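의류관리학 강의노트 6: 세탁의 물리화학적 요인

1. 세탁 작용의 구성

세탁 효과는 물, 세제, 기계력, 온도, 시간의 조합으로 결정된다. 한 요인을 줄이면 나머지 요인으로 보충해야 한다. 온도를 낮추면 시간이나 기계력을 늘려야 같은 세척률을 얻는다.

드럼식은 수평축 회전에 의한 낙하 충격을 주된 기계력으로 쓴다. 세탁물은 리프터에 걸려 올라갔다가 중력으로 떨어진다. 욕비(세탁물 1 kg당 물의 양)가 작아 같은 양의 세제를 넣어도 농도가 높아지고, 거품이 많으면 낙하 충격이 완화되어 세척률이 떨어진다. 드럼용 세제에 저기포성 계면활성제를 쓰는 이유이다.
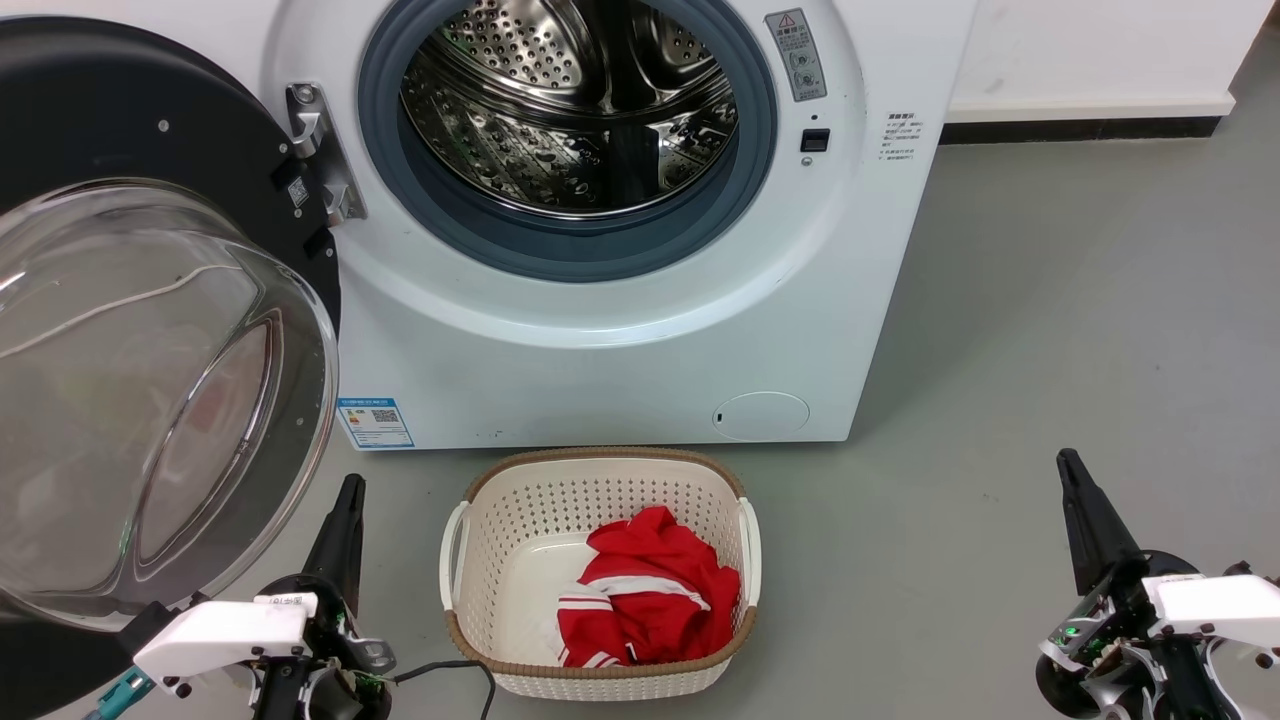
2. 계면활성제

임계미셀농도(CMC) 이상에서 미셀이 형성되고 지용성 오구의 가용화가 시작된다. CMC를 크게 넘겨 투입해도 세척률은 거의 증가하지 않으며 헹굼 부하만 커진다.

음이온계: 직쇄알킬벤젠술폰산염(LAS), 알킬황산염(AS). 고체 입자 오구의 분산에 유리하다. LAS는 경수에 민감하다.
비이온계: 알코올에톡실레이트(AE). CMC가 낮고 저온에서 피지 제거력이 좋다. 거품이 적다.
양이온계: 섬유 표면에 흡착하여 유연 효과를 낸다. 음이온계와 섞으면 침전하므로 헹굼 단계에서 따로 투입한다.

3. 경도와 조제

칼슘, 마그네슘 이온은 비누와 결합해 불용성 금속비누를 만든다. 제올라이트는 이온교환으로, 구연산염은 킬레이트 형성으로 이를 억제한다. 탄산나트륨은 알칼리 완충과 연수화를 겸하지만 양모와 견에는 쓰지 않는다.

효소는 기질별로 구분한다. 프로테아제는 단백질, 리파아제는 지방, 아밀라아제는 전분에 작용한다. 셀룰라아제는 면의 미세 보풀을 분해한다. 프로테아제 배합 세제는 양모와 견에 사용하지 않는다.
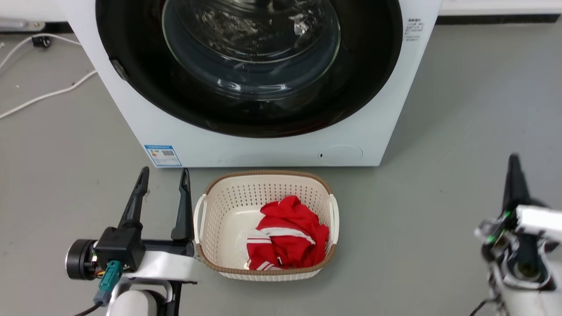 4. 세척률 계산

오염포의 표면반사율을 세탁 전후에 측정한다.

세척률(%) = (Rw - Rs) / (Ro - Rs) × 100
Ro: 원포, Rs: 오염포, Rw: 세탁포의 반사율

반사율은 540 nm에서 시험포 한 장당 네 곳을 재어 평균한다. 농도와 반사율의 관계가 직선이 아니므로, 오구의 양을 비교할 때는 쿠벨카-뭉크식의 K/S 값으로 환산한다.

5. 실습 과제

Plamitz 면 오염포 세 장과 Tisutex 폴리에스터 오염포 세 장을 20, 40, 60 ℃에서 각각 한 장씩 세탁한다. 세제 농도와 시간은 고정한다. 두 섬유의 세척률을 온도에 대해 그래프로 그리고, 차이를 섬유의 친수성으로 설명한다. 보고서는 Thoa Khương 조교에게 제출한다. 분량은 3000자 이내, 원자료 표는 분량에서 제외한다.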